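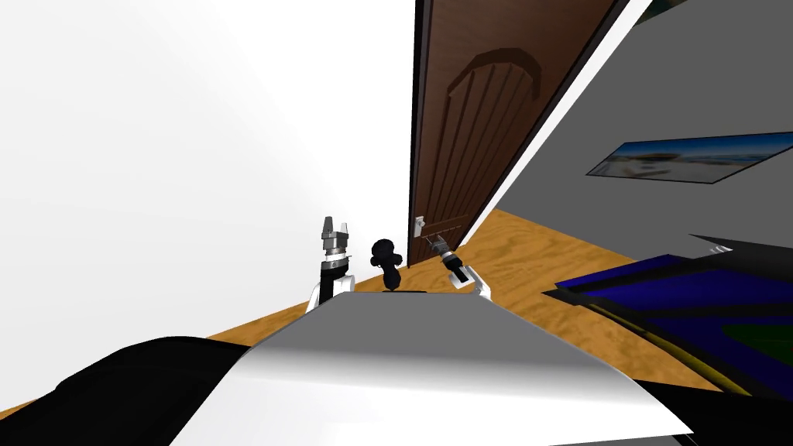 Simulated room, right gripper near the door handle, world leaning over as usual.

I have been putting off writing about the door set because I wanted to have a good opinion of it first. It's September, I still don't, so you get the other kind.

For readers who skipped the last few posts: I'm gathering examples of a two-armed robot opening doors in simulation, and a policy is supposed to learn from them. I drive the arms, the sim records, and the recording goes in a folder. Later a training script reads the folder and tells me a number. I'm calling the project Brendel. The houses come from a scene pack I've been calling Sturbridge, which has a lot of reddish-brown doors and a lot of lever handles, and a taste in wall art I've stopped noticing.

The pitch for doing it this way is that simulated examples are cheap. I'd like to push on that word. A simulated door doesn't wear out and no one has to walk over and close it again, fine. But I still have to sit there and drive. My best evening so far gave me 20 episodes I would keep, and I threw away a fair number to get them. My wrists would not describe that as cheap.

Then there's the question of what "keep" means. The sim has a success check that looks at the hinge angle. If the door is open past a set amount, the episode passes. It doesn't care how you got there. I have passing episodes where I shoved the door with a forearm, and one where I let go of the lever too early, bumped it, and got lucky. The checker loved them. If I leave those in, the policy learns that a forearm is a fine tool for doors, and I can't really say it's wrong, going by what I told it.

So now I review everything by eye, at double speed, from the robot's own view. That view is tilted so badly that I spent the first few sessions with my head on my shoulder. I thought about fixing it. A friend of the project (a mailing list, really) argued that the policy doesn't have a neck and won't mind. Maybe. My worry is the person doing the driving. When "up" on the screen is off to one side, I make sideways corrections that have nothing to do with the door, and those corrections get recorded as if they were skill.

I did try measuring it. I drove 5 doors with the view straightened and 5 with it left alone. The straightened ones looked smoother to me. They would, wouldn't they? I was the driver and the judge, and I knew which was which. I'm reporting it only so that someone doesn't write in and ask whether I tried.

The other thing that bugs me is variety. Morgan, the little script I use to shuffle start positions, moves the base a bit and turns it a bit and calls that a new episode. The folder fills up nicely. But most of those "new" examples are the same reach with a small offset, and the only thing I learn from plotting them is that I have a favorite way to grab a lever. I come at it from below. Every time. A policy trained on this will also come at it from below, and then some day it'll meet a handle with a shelf under it and I'll have to act surprised.

Using both arms was supposed to help with that. The four-room layout has doors you can work from a hallway, and there I can put one gripper on a handle and have the other arm free to do something useful.
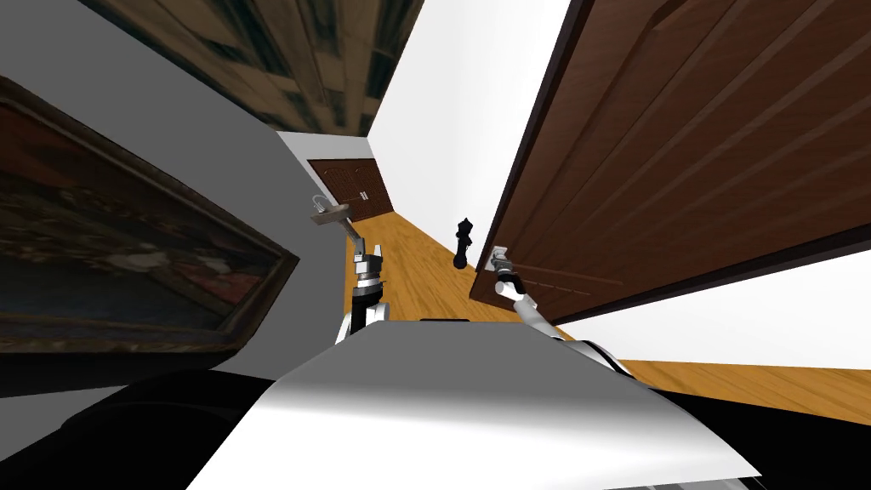 Do two-armed episodes need to be labeled differently from one-armed ones?
I'd label them, if only so you can pull them out later when the mixed training run goes badly and you want to know which half to blame.

Mine went badly, for the record. I trained on everything together with the Poltus baseline, left all the settings where I found them, and got a policy that reaches with both arms at once, no matter what. It reaches well! Very sure of itself. It closes on the air a little short of the handle and then waits there. The loss curve from that run is lovely and I'm not going to post it, since people will only look at the curve.

What I'm doing next, in case anyone wants to argue me out of it: dropping every episode where the forearm touched the door, re-driving the hallway with a rule that I have to approach the lever from above, and holding back 2 doors that never get trained on at all. I should have held some back from the start. Every result I have so far comes from doors the policy has already seen, and I've been quoting those results to myself as if they meant something.

Comments are open. If your answer is "collect more," please say more of what.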